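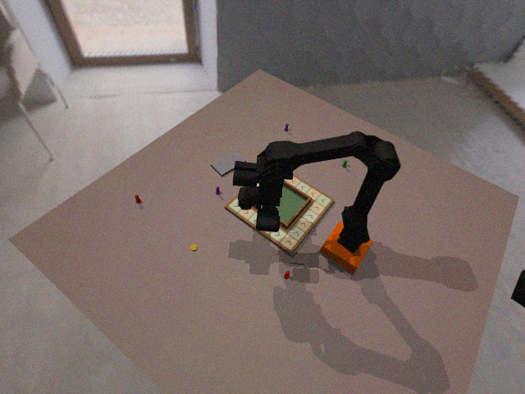
Passer d'une association d'artistes à un vrai lieu d'exposition : qui a sauté le pas ?

Forum > Lieux et structures > Gestion associative

mirabelle_k
Bonjour à tous. Nous sommes une association loi 1901, quinze membres actifs, atelier partagé dans une ancienne imprimerie. Depuis deux ans on organise des accrochages dans l'entrée et dans la cour. La mairie nous propose maintenant le rez-de-chaussée du bâtiment voisin, 197 m², bail de 3 ans, loyer modéré mais charges à notre compte. Le nom est déjà trouvé, ce sera Stillow.
Mes questions : faut-il garder la même association ou en créer une deuxième pour le lieu ? Et à partir de quand avez-vous embauché ? Pour l'instant tout le monde est bénévole et c'est moi qui fais les dossiers le soir.

jpl_cimaise
Deux structures, sans hésiter. Chez nous l'atelier et la galerie avaient les mêmes comptes et la première année déficitaire de la galerie a mangé la caisse de l'atelier. On a séparé après coup, il a fallu refaire toutes les conventions avec la ville et la région. Autant le faire au départ.

tréteau
Pas d'accord avec jpl. Deux associations, ça veut dire deux assemblées générales, deux assurances, deux comptes bancaires, et souvent les mêmes six personnes autour de la table. Une comptabilité analytique propre suffit largement à votre échelle. Et les financeurs regardent l'ancienneté : une association toute neuve n'a pas de bilan à présenter.

mirabelle_k
C'est justement ce qui nous fait hésiter. Le dossier régional demande deux exercices clos.

jpl_cimaise
Alors montez le lieu dans l'association actuelle et sortez l'atelier dans la nouvelle. L'atelier n'a pas besoin de subvention, je suppose ?

mirabelle_k
Non, il vit des cotisations, 49 euros par mois et par poste. Je n'avais pas pensé à le prendre dans ce sens. Je vais en parler aux autres.

H. Shevchuk
Bonjour, Halyna Shevchuk, je coordonne la programmation de Navickas (espace d'exposition, une salariée et demie). Sur l'embauche : nous avons attendu trop longtemps. Quatre ans de bénévolat, puis la moitié de l'équipe est partie le même hiver. Prévoyez un poste dès le premier budget, même à mi-temps, et inscrivez-le avant les travaux. Si vous présentez un budget sans salaire, le financeur considère que le lieu tourne sans salaire et vous aurez du mal à en ajouter un ensuite.
Comptez aussi la rémunération des artistes, droit d'exposition compris. Chez nous c'est une ligne à part que l'on ne touche pas quand il faut couper.

tréteau
D'accord pour la rémunération des artistes. Pour le poste, je serais plus prudent. Un salarié à mi-temps sans trésorerie d'avance, c'est un licenciement au premier retard de versement. Les subventions votées en février arrivent parfois en septembre.

H. Shevchuk
C'est vrai pour les retards. Nous avons un prêt relais tous les ans pour cette raison, et il coûte moins cher qu'une équipe épuisée.

grisperle
Question bête peut-être, mais qui choisit les expositions ? Dans mon ancien collectif tout se votait en plénière et on se retrouvait avec l'expo des copains une fois sur deux. Les quinze membres ont-ils le droit d'exposer dans le lieu ?

mirabelle_k
Pas bête du tout, c'est le sujet qui fâche en ce moment. Une partie du groupe voit le lieu comme une vitrine pour les membres. Moi je préférerais inviter des gens de l'extérieur et garder un accrochage collectif par an.

Phyllis Sugden
Réglez cela par écrit avant de signer le bail. J'ai présidé Dritell pendant six ans, nous avions mis dans les statuts qu'un membre du conseil ne pouvait pas exposer pendant son mandat. Cela a fait partir deux personnes. Les autres ont su à quoi s'en tenir et les financeurs nous ont posé beaucoup moins de questions.
Autre point : faites visiter le local par un bureau de contrôle avant toute chose. Classement ERP, issues de secours, accès des personnes à mobilité réduite. Une remise aux normes peut dépasser trois ans de loyer.

jpl_cimaise
+1 pour la visite. Et demandez à la mairie qui paie le chauffage des parties communes.

grisperle
L'interdiction totale pendant le mandat me paraît dure pour une petite équipe. Plus personne ne voudra siéger au conseil – surtout si ce sont tous des artistes.

Phyllis Sugden
Nous avions ouvert le conseil à des non-artistes : une comptable, un enseignant, une voisine du quartier. Il faut les chercher, cela prend du temps.

tréteau
Pour la billetterie et les adhésions, vous utilisez quoi ? Nous sommes sur Wekeo, correct pour les adhésions, pénible pour les exports comptables.

mirabelle_k
Un tableur pour l'instant. Merci pour toutes les réponses. On a rendez-vous avec la mairie à 14 h 30 demain, je demande le rapport de sécurité et la répartition des charges. Pour les statuts, je propose une réunion à part. Halyna, est-ce que je peux vous écrire en privé au sujet du prêt relais ?

H. Shevchuk
Bien sûr, ma messagerie est ouverte. Je vous enverrai notre plan de trésorerie vierge.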